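Retail Produce Operations
Unit 4 handout: Setting up and keeping a sloped vegetable stand

Prepared by Suha Yammine. Replaces the April version.

Read this before the practical. Bring a pencil and closed shoes. Aprons are in the tall cupboard beside the sink.

4.1 What the unit covers

Unit 3 dealt with receiving and cool storage. This unit picks up at the point where the vegetables leave the coolroom and go on show. By the end you should be able to set out a divided wooden stand, keep it in order through a trading day, and take it down at close without bruising what is left. Pricing and signage come in Unit 5. Misting systems are left out altogether, as we don't have one.

4.2 The stand

Most small shops use one of three fixtures: the flat table, the stepped rack or the divided bin stand. We teach on the divided bin stand. It takes a mixed range in a short run of wall, and the dividers do a good part of the tidying for you.

Terms used in the workshop:

Bin: one open compartment.
Divider: the wall between two bins.
Lip: the front edge that stops stock from rolling off.
Back half, front half: the two zones of a bin when it carries two lines.
Line: one kind of vegetable, whatever its grade or size.
Face: what the customer sees from standing height.

Learn the terms. Kuldeep Mittal uses them in the practical without stopping to explain, and they appear on the stock sheet.

4.3 Two lines to a bin

A bin given over to a single line looks generous when it is full and poor when it is half sold. With a small range you will do better to split the bin front to back, one line behind and another ahead of it.

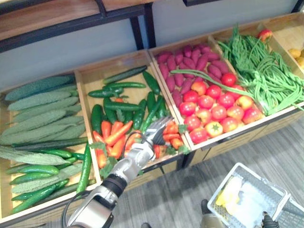

Colour is the first thing to settle when you pair lines. Two greens together are hard to tell apart from a couple of metres away, and customers who can't pick out the line they want tend to dig for it. Put a strong colour against a dark one where you can. In the second bin the orange carrots are at the front with dark green cucumbers behind them, and the join between the two lines is plain to see. The leftmost bin is the harder case. It has bitter melons and cucumbers in together, both green, so the customer has to go by skin, bumpy on one and smooth on the other. That can work if each line keeps to its own area, and you should check it more often than the others.

Shape is the second thing. Long vegetables can be laid side by side and will stay put if they all point the same way. Short or tapered ones are better heaped. Round ones roll, so they go where the lip or a divider will hold them.

Weight is the third. Heavy roots don't go on top of anything soft. Sweet potatoes can take a pile. Tomatoes can't take much of one, and should be set down by hand.

4.4 Quantities

For the practical, each stand is stocked from crates already weighed. Work to these figures:

Smallest carrot for the front half: 200 mm, tops included.
Bin length, left to right: 432 mm.
Stand height at the back: 1,100 mm.
Stand height at the lip: 900 mm.

The two heights matter for reach. A customer of average build can get to the back of the bin without leaning on the stock in front. If you build the back half too high, that stops being true, and the front line gets crushed by forearms. Koen Michiels will show the difference with a stacked bin and a level one.

4.5 Order of work

1. Wipe the bins and let them dry.
2. Bring out one crate at a time.
3. Fill the back half of every bin first, left to right.
4. Lay long stock in one direction.
5. Fill the front halves.
6. Step back two paces and check the face.
7. Pull anything that crosses a divider or sits over the lip.
8. Record the fill on the stock sheet.

Step 7 is the one people skip. A cucumber over the lip gets knocked by trolleys and coat sleeves, and once it has been on the floor it has to be written off.

4.6 Keeping it through the day

A stand needs going over at 10 am, at 1 pm and again before the after-school trade. Going over it means straightening, bringing stock forward and removing anything split or soft. Full restocking is a separate job and is done from the coolroom list.

Carrots drift more than any other line. They are light, they taper, and people turn them over looking for a straight one. Expect the heap to spread sideways, and push it back with an open hand. Leave the green tops on if they are fresh. Take them off once they go limp, all of them at the same time, or the bin will look like two deliveries.

Sweet potatoes need the least attention. Check the bottom layer at close for damp patches.

Tomatoes should be checked one by one at the 1 pm round. Ones with orange or yellow patches can stay out. Soft ones go to the seconds crate.

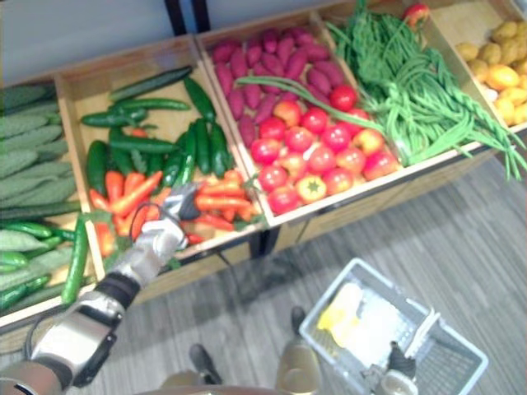 Figure 2. Middle bin of the stand: sweet potatoes at the back, tomatoes at the front. A cucumber hangs over the lip of the bin beside it (see 4.5, step 7).

4.7 Taking down

Empty the front halves first. Tomatoes go into single-layer trays, everything else into lined crates. Don't tip a bin. Cucumbers and bitter melons go back to the coolroom in separate crates, even if they shared a bin during the day. Brush the bins out toward the lip and catch the sweepings in a tray.

4.8 Practical and written work

You will work in pairs. Kamala Sundaram has the list of pairs, and changes go through her. Each pair sets up a stand, leaves it for another pair to check, and then checks one in return. The check sheet has a space for comments. "Looks good" isn't a comment.

Written work is one page, handed in at the start of Unit 5. Choose a shop you can visit, sketch its vegetable stand from above, and label each bin with its line or lines. Mark one pairing you would keep and one you would change, with a sentence on each. Students who did this at Wellden last term need to choose a different shop.

Crate liners are the Pongsiri ones on the lower shelf. Questions about marking go to Kuldeep Bansal.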